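Flulloren met en vente Cikard, sa pince à main

5 avril 2018

Flulloren propose désormais à la commande Cikard, une pince tenue à la main pour enregistrer des gestes destinés à l'apprentissage des robots. Le kit est vendu 532 euros et comprend 4 jeux de doigts.

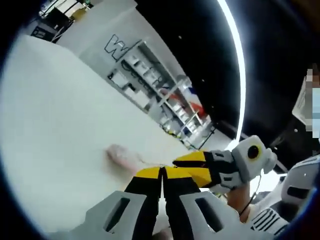
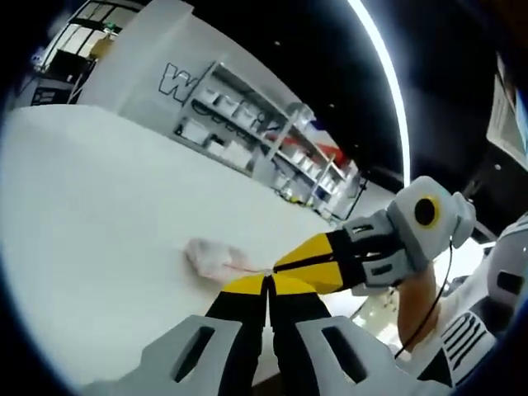

Pince à doigts jaunes et noirs, au-dessus d'une table blanche.

Les livraisons débuteront en septembre. Le distributeur Reisinger annonce 47 exemplaires réservés et assurera les réparations.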